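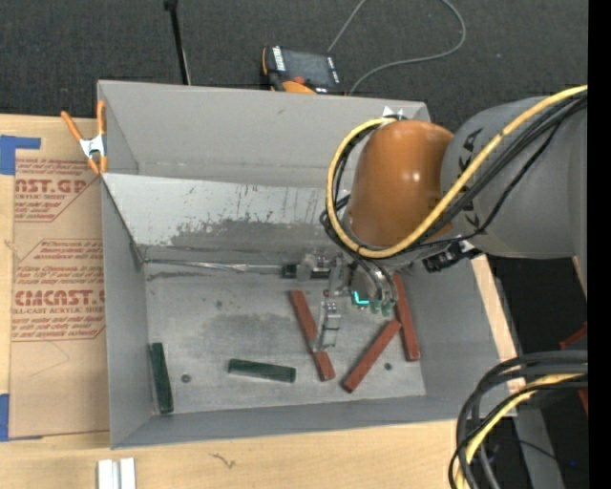 第六讲 垃圾费怎么收:按户、按袋、按重

阅读时间:13 分钟

上次课拖堂了,最后那一节讲得很赶,所以这份讲义我写得啰嗦一点,没来的同学看这个也能跟上。先说今天的范围:只讲居民生活垃圾,只讲钱从哪里来、按什么收。商户、工地、医院都不在里面,下学期那门课会讲。填埋和焚烧哪个好,也请先忍一忍,我知道你们想吵这个。

课前让大家读的两份材料,一份是 Komach 的试点方案,一份是 Ultbridge 的镇务会议记录节选。会议记录有点难读(口语、插话、跑题去讲停车位),但我特别喜欢这种材料,因为你能看到一个收费标准是怎么被一点一点磨出来的。没读的今晚补一下,后面的例子都从里面来。

一、先把"垃圾费"这三个字拆开

我们平时说"交垃圾费",其实混着好几笔钱。收集是一笔:车、油、司机、桶。转运是一笔,小地方往往没有自己的处理设施,要先拉到转运站压缩再走长途。处理又是一笔,按吨付给填埋场或者焚烧厂,行话叫门槛费,有的教材译成"倾倒费"。还有一笔常常被忘掉,就是管理:寄账单、接电话、处理投诉、追欠款。

这几笔钱的脾气很不一样。收集成本基本上跟着路线走,车开进一条街,街上每家放半桶还是一桶,油钱差不了多少。处理成本跟着重量走,少一吨就少付一吨的钱。管理成本跟着户数和制度的复杂程度走,制度越精细,电话越多。

请把这一段记牢,后面所有的争论几乎都能回到这里。有人说"居民少扔了三成,费用就该降三成",你就问他:降的是哪一笔?处理那笔可以降,收集那笔呢?车还是要来的呀。

课上有同学问,能不能干脆全放进房产税里,不单独收。可以,很多地方就这么做,省事得很,账单都不用寄。代价是居民完全看不到这笔钱,你问他每年为垃圾付了多少,他答不上来。看不到价格,就谈不上对价格有反应。

二、三种收法

1. 按户收(定额)

每户每年一个数,扔多扔少一样。好处是简单、收入稳定,财务科最喜欢。坏处大家都想得到:独居的老人和一家六口交一样的钱,认真分类的和什么都往一个桶里塞的也交一样的钱。

有些地方会做一点修正,比如按人口分档,或者给低收入家庭减免。修正越多越公平,同时管理成本也越高,这个此消彼长你们要会画图。考试很可能考,我先说了啊。

2. 按袋收

居民买指定的袋子,袋子的价钱里含了处理费,没用指定袋的不收。我个人对这一种有点偏爱,它的聪明之处在于不用装任何设备,收费发生在小卖部的柜台上。居民每撕下一只袋子,就知道自己花了一次钱。

麻烦也有。第一是踩实:袋子按体积卖,人们就会拼命往里塞,袋数降得很漂亮,重量降得没那么多。文献里把这叫"踩袋效应",我们镇上的说法粗俗一些,我就不写进讲义了。第二是假袋子,标准定得越高,仿冒越有利可图。第三是销售渠道,要是只有一家店卖,店一关门,整条街的垃圾就得等。

3. 按重收

桶上装识别标签,车上装秤,收一次称一次,月底出账单。理论上最贴近处理成本,经济学课本都爱它。实际操作起来,秤要校准,标签会坏,桶放在街边,邻居半夜往你桶里丢东西的事真的会发生。公寓楼更头疼,一栋楼共用几个大桶,称出来的重量算谁的?

Komach 的方案在这里花了整整一章。他们考虑过给公共投放口装刷卡盖子,刷一次开一次,按次计费。供应商 Nakeveo 报的是整套系统,包括后台软件,方案后面附了设备清单。大家读的时候注意维护合同那一页,第一年的价格和之后的价格不在同一张表上,很容易漏看。采购文件里最要紧的数字经常住在附录里,请养成从后往前翻的习惯。

三、算一道最简单的账

拿 Ultbridge 来练手。假定参加的住户是 1,235 户,每只指定袋含处理费 2 元,每户每周用一只。那么每周收入是

1,235 × 2 = 2,470 元

一年按 52 周算,是 128,440 元。

到这里谁都会。现在换一个条件:实施之后每户改成两周用一只袋。收入马上减半,变成 64,220 元。处理费支出会不会也减半?要看踩袋效应有多大。收集支出呢,如果车还是每周来一趟,一分钱都没有少。

于是就出现了一个很尴尬的局面:政策越成功,账上的窟窿越大。会议记录里有位议员听到这里非常生气,说那不如别搞了。我读到的时候笑了半天,可是他的问题提得一点都不傻。你设计了一个收费,又希望大家尽量不去交它,那固定成本总得有别的来源。

常见的办法是两部制:一笔固定的基础费,覆盖收集和管理;一笔随用量变化的费用,覆盖处理。水费电费都是这个思路,你们翻翻自己家的账单就知道。难的是两边怎么分。基础费定得太高,变动的那部分就没有存在感,大家懒得少扔;定得太低,又回到刚才那个窟窿。

还有一个办法是降低收集频率,把省下来的袋数变成省下来的车次。两周收一次,收集成本能下来一截。但厨余放两周是什么味道,夏天试过的人都懂。所以降频几乎总要跟厨余单独收集绑在一起谈,这又引出另一笔钱。看到没有,一个价格牵着一整串东西。

课堂练习(不用交,但下次我会点人讲):还是上面的住户数,假定年固定成本是 64,220 元,全部由基础费承担,每户每年应该交多少?算出来正好是个整数,我特意挑的。然后想一想,这个数你愿不愿意交,你爷爷奶奶愿不愿意交。

四、居民到底会不会少扔

这一节上课时讨论得最热闹,我把几条主要的线索整理一下。

价格有作用,这一点分歧不大。争的是作用的去向。一户人家的混合垃圾少了十公斤,这十公斤去哪儿了?可能进了回收桶,可能进了后院的堆肥箱,可能根本没买回家(这是最理想的),也可能进了单位的垃圾桶、超市门口的垃圾桶、隔壁镇的垃圾桶,或者树林里。

所以评估一个试点的时候,只看混合垃圾的吨数是不够的。至少还要看:回收物的吨数和它的杂质率,公共垃圾桶的清运量,乱倒的报案数,还有相邻地区同期的变化。最后一项常被忽略。要是隔壁镇什么都没干,垃圾也少了同样多,那你的政策功劳就得打个大折扣,说不定只是大家那年都没钱花。

Komach 的试点选了 753 户,集中在 Lefèvre 路两侧的几条街。方案写的理由是路线连贯,车辆好安排。从操作上讲完全合理,从评估上讲就有点遗憾了:那一片以独栋房为主,有院子,能堆肥,住户也比较稳定。把这里的结果直接搬到公寓区,我是不敢的。

另外还有问卷。发给全部试点住户,收回来 77 份,回收率刚过一成。方案里据此写了一句"参与住户普遍满意"。请大家在"普遍"下面画一条线。愿意花时间填问卷的人,要么特别支持,要么特别生气,沉默的那一大片在想什么,我们不知道。这句话改成"回复问卷的住户多数表示满意",就老实多了,也没有损失什么。以后你们写报告,这种地方我会用红笔圈的,先打个招呼。

有同学提了一个很好的问题:能不能用垃圾车的称重数据反推每户的满意程度?不能。扔得少的人可能很满意,也可能每天都在骂,只是舍不得钱。行为和态度是两张表,别混着填。

五、公平问题

我把公平拆成几个小问题,因为笼统地问"公不公平",最后都会变成各说各的。

家里有婴儿的,纸尿裤没有办法少用。照顾卧床老人的也一样。常见的做法是每年发一定数量的免费袋,凭出生证明或者护理证明领取。申请手续要尽量短,最需要减免的家庭往往最没有时间跑窗口。

收入低的家庭,按袋收费占收入的比例更高,这叫累退性。注意定额收费同样有累退性,而且更严重,只是大家习惯了,看不见。拿新办法跟"完全公平"比,它当然难看;拿它跟旧办法比,才是该做的比较。

租客和房东怎么分。费用如果寄给房东,房东摊进房租,租客就感觉不到价格,前面讲的激励全没了。费用直接寄给租客,搬家又频繁,追欠款追到头疼。Ultbridge 的会议上这件事讲了很久,最后的决定是基础费归房东,袋子谁用谁买。我觉得这个分法挺漂亮的,固定的跟着房子走,变动的跟着人走。

还有住得远的。山脚下那几户,车跑一趟的成本是镇中心的好几倍,要不要多收?从成本看应该,从"同一个镇的居民"这个感情看又说不过去。多数地方选择统一价,等于镇中心补贴边上。你可以赞成也可以反对,但要知道补贴在那里。

六、怎么跟居民讲

这部分教材没有,是我自己的经验,听听就好。

第一封信不要谈钱的总额,先讲什么时候开始、袋子在哪里买、旧桶怎么办。居民打电话来问的大半是这些。我参加过一次说明会,准备了二十多页幻灯片讲成本结构,第一个举手的人问的是:"猫砂算哪一类?"第二个问的也是猫砂。后来我每次都把猫砂放在第一页。

过渡期要长一点。头两个月贴提示条、照样收走,第三个月开始拒收,这种节奏大家比较能接受。拒收的时候一定要在桶上留张条子,写明为什么没收,写清楚打哪个电话。没有条子,居民只会以为司机偷懒。

价格调整写进章程。袋子第一年卖多少,什么条件下调,由谁提出,提前多久公布。事先写好,到时候吵的就是条件满没满足,会场会安静不少。

多语言的问题也顺便提一句。分类说明翻译成几种语言,多半是最便宜的一笔支出,可惜总是最后才想起来。图比字管用,但图也要拿给真的居民看一遍,我见过一张宣传单,画的是酸奶杯,一半的人以为是花盆。

七、几个容易搞混的词

源头减量:东西压根没有变成垃圾。自备饭盒算,把饭盒洗干净丢进回收桶不算。

分流:从混合垃圾流进了别的流,总量未必减少。很多报告把分流写成减量,读的时候要分辨。

杂质率:回收物里不该有的东西所占的重量比例。按量收费之后这个数字容易上升,因为有人会把混合垃圾塞进免费的回收桶。

门槛费:处理设施按吨向送货方收的钱。它一涨,前面所有的计算都得重来。

交叉补贴:一部分人多付的钱盖住了另一部分人少付的钱,刚才山脚那几户就是例子。

八、作业

从下面两题里选一题,写一千五百字左右,表格不算字数。

题一:给一个有大量公寓楼的小镇设计两部制收费。说明基础费覆盖哪些成本,变动费按什么计量,公共大桶怎么处理,减免给谁。假设的数字可以自己定,但要写在最前面,中途不要偷偷改。

题二:重读 Komach 方案的评估那一章,列出你认为缺少的数据,说明每一项缺失会让结论朝哪个方向偏。只说"样本太小"拿不到分,要讲偏向。

去年的作业里,最常见的毛病是把收入算得很细,支出只写一行。反过来写都比这样好。还有,引用会议记录请注明页码,那份文件的页码中间断过一次,按页脚的数字引就行。

下次课讲厨余单独收集,阅读材料已经放在课程文件夹里,有一篇比较长,先读它的第三节和附录,其他的上课前翻一翻。计算器请带上,手机上的也可以。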